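A year without the car, nearly

I sold the car in October of last year, and I've been promising to write something sensible about it ever since. Several of you have written to ask how I'm getting on (thank you, and I'm sorry if I was slow to reply, the spare room was being painted and the computer lived under a sheet for a while). So I'm going to ramble through it properly, with a pot of tea to hand, and you must skip whatever bits don't interest you.

To begin with, I never set out to be a person without a car. The garage rang with a list of what it needed, and the list was worth more than the car, and I stood in the hall with the phone in my hand thinking how little I'd have to do to make the whole problem go away. By the weekend it was gone. I cried a bit when they drove it off, which was silly, as I'd never much liked it and the passenger window hadn't opened for years.

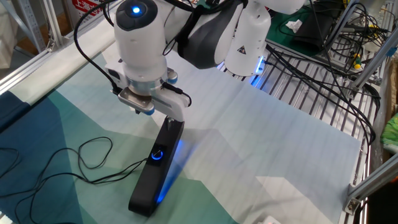
The first month was harder than I'd let on at the time. I hadn't understood how many of my habits depended on being able to nip out. I'd nip out for milk, nip out for stamps, nip out because it was raining and I was bored with the inside of my own house. Once you have to put on proper shoes and look at a timetable you find you can do without the stamps until Thursday.

What I missed most was the boot! I'd been using it as a cupboard. There were wellingtons in there, and a picnic rug, and a folding chair, and a bag of grit from some long-ago cold snap, and all of it had to come indoors and be found a home. The grit is still in the porch. If anyone in Sikness is short of grit this winter, do knock.

And then there was the walking. It's 3,126 steps from my front gate to the bus stop, if you go by the lane and don't stop to look at the donkeys. I know because I was given one of those little clip-on counters for my birthday and became a dreadful bore about it. The lane floods by the bridge, so in wet weather you have to go round by the chapel, and I've stopped counting that way as it only makes me cross.

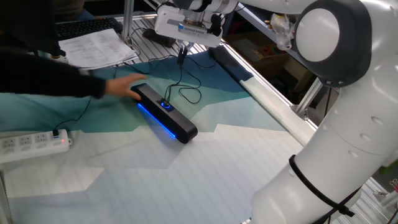 I did buy one thing to help, a shopping trolley, the sort I used to swear I'd never be seen with. It's tartan. It goes up kerbs like a dream and comes down them like a dropped piano, and I've grown so fond of it that I feel a bit lopsided going anywhere without it. You can get a fortnight's potatoes in the bottom and still have room for a loaf on top, as long as you remember which way up the loaf was when you set off.

Going to Lillesard the slow way

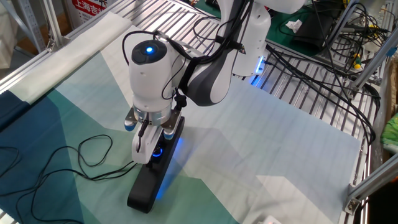
Posted by the author, Sat 5 December, in Out and About

The bus to Lillesard is the number 2, run by Pumard Coaches, and I've come to love it far more than I expected to. It takes nearly an hour to do what the car did in twenty minutes. It goes round by the reservoir, and into the hospital and out again, and up through the new estate where hardly a soul gets on, and then it rattles down the hill into the market square with everything swaying.

I used to take a book. Now I mostly look out of the window, or talk. People do talk on that bus. I've been told how to get a stain out of a wool coat (cold water, patience) and what's going to happen to the old cinema, on which I've heard three quite different stories, all of them from people who were certain. On market days you can't get a seat past the reservoir, and there's a lot of passing of bags over heads.

My reward at the other end is the Fang, which is a terrible name for a café, but the teacakes are enormous and they don't mind if you sit there until the bus comes back. I have my favourite table by the radiator. If it's taken I sulk at the one by the door.

The return journey in the dark is another matter. The windows steam up and you have to guess where you are from the bends. I've got off a stop early more than once and had to pretend I meant to. 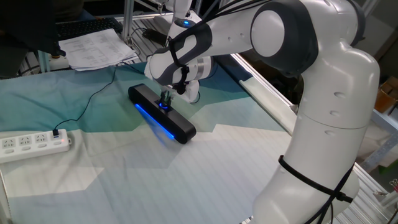
What it has cost, and what it hasn't

I sat down last week with all the envelopes and worked out that I'm better off by just over £2,000, and that's after the bus fares, the trolley and two taxis I took when my knee was bad. I'd like to tell you I put it somewhere wise. A fair bit of it went on the spare room, and on new boots, and on teacakes.

I do still miss the sea. There's no way of getting there and back in a day from here without changing twice, and I haven't yet had the courage. My plan is to try it in spring when the evenings are lighter, with sandwiches, and with the tartan trolley left at home. If any of you know whether the Sunday service still stops at the harbour, please leave me a comment, as the timetable in the shelter has been rained on and I can't make out that column at all.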